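Furo pop-up privacy screen: a season and a bit with it

Posted 14 October 2020

I do first aid cover for our village football club, plus the odd fun run and the summer fete, and for years our idea of a privacy screen was two people holding up a picnic blanket. It sort of works! But your arms go, the wind gets under it, and the two people holding the blanket are two people who could be doing something more useful (like keeping the under-tens from wandering over for a look). So in August I finally bought a proper one, the Furo, which comes as three hinged fabric panels on folding legs with a carry bag.

I paid for it myself, out of the kit money, and I got it from a little supplier called Omolbridge who were perfectly nice on the phone and sent it in 3 days. The other one on my list was the Godel, which is bigger and heavier and meant more for roadside work. I'll come back to that.

First impressions, then. The bag is long and thin, a bit like a fishing rod bag, and it goes across the boot of my hatchback with the back seats up, which was my main worry. The shoulder strap is decent. The zip is not. It's one of those fine-toothed ones that catches on its own lining, and when you've got cold fingers and somebody's on the ground with a bad ankle you really don't want to be having an argument with a zip. I've tied a loop of cord to the puller and that's helped a lot.
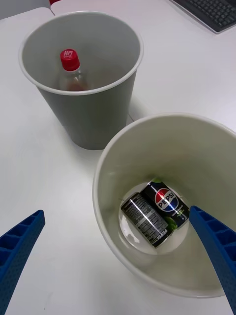 Putting it up is easy once you've done it a few times. You pull it out, stand it on end, unfold the middle panel first and let the two outer ones swing round. The instruction card tells you to do the outer panels first and I can only think whoever wrote it has much longer arms than me. Vesela Dimitrov, who does the touchline with me most weekends, tried it both ways in her garden and came down firmly on my side. She had it standing in 14 seconds on the patio. On the pitch, on lumpy ground, it takes us around 20, and I'm more than happy with that.

Height is good if the person is lying down, fine if they're sitting, and not much use if they're standing, so don't buy it thinking you can use it as a changing cubicle. The fabric is a dull green and properly opaque. We tested that by having Vesela crouch behind it with the low sun at her back, and I could see nothing at all, not even a shadow. The blanket never managed that.

Now, wind. This is the bit I most wanted to know before buying and couldn't find written down anywhere. On a still day it stands up by itself with no fuss. In a light breeze it's alright as long as you set it in a zigzag. Anything more and you need the ballast pouches, which clip on to the feet, and which come EMPTY. You fill them with sand or water yourself. I went with sand, double bagged, and the whole lot with the pouches filled is a real lump to carry from the car park. One of the pouches has already started to go at the seam, so I've patched it with tape and written to the makers. 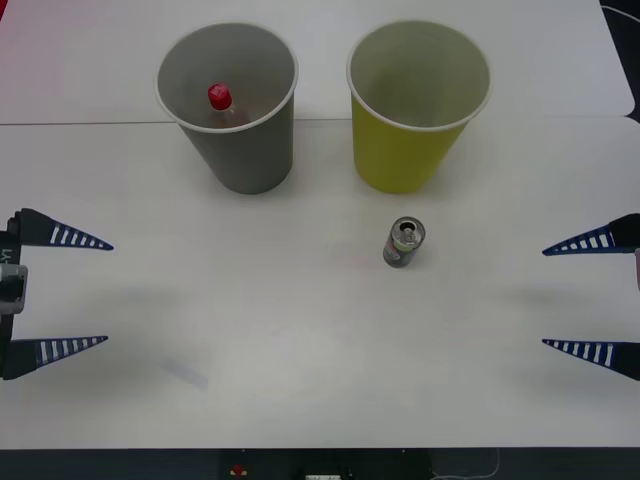
Cups and a drink can on the white tables.

At the fete we had a lady come over faint by the tombola, and that was its first proper outing. It made such a difference. People do look, they can't help it, and you could feel her relax as soon as the panels went round. We had it in a horseshoe with the open side facing the hedge, two of us inside with her and plenty of elbow room for the kit bag. I would say it's comfortable for one patient and two helpers. Add a third helper and somebody's going to be kicking a leg of the screen.

Cleaning is simple enough. The panels unclip with poppers along the top and you wipe them down with whatever you normally use. They dry fast over the back of a chair. Getting the bottom poppers done up again is fiddly and I've broken a nail on it twice. Mud brushes off when dry. Grass stains don't, but on green fabric who cares?

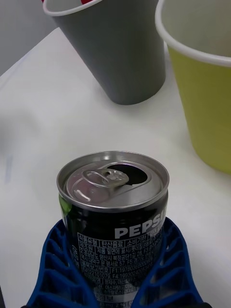 About the Godel. Dionysis Theodorakopoulos lent me his for a weekend, and it's a lovely solid thing with rigid panels and wheels, and it didn't budge in a wind that would have had the Furo halfway to the cricket pavilion. It also needs two people to lift and wouldn't go in my car at all. If you've got a van and you work near traffic, get that one. He swears by the Suwannarat ground pegs as well, for either screen on grass, and I've since bought a set. They go in by hand on soft ground and they've pretty much ended my need for the sand, except on tarmac, where obviously you can't.

A few smaller moans. There's no pocket in the bag for the pouches, so they roll about in the boot. The hinges squeak (a squirt of silicone sorted mine). And the printed cross on the outside panel is starting to crack along the fold already, which seems early for something that's been used on 46 or so square feet of mostly dry grass.

Would I buy it again? Yes, for what we do. Four stars from me, and I'd give it the fifth if they changed that zip. I'll add a note when I hear back about the pouch.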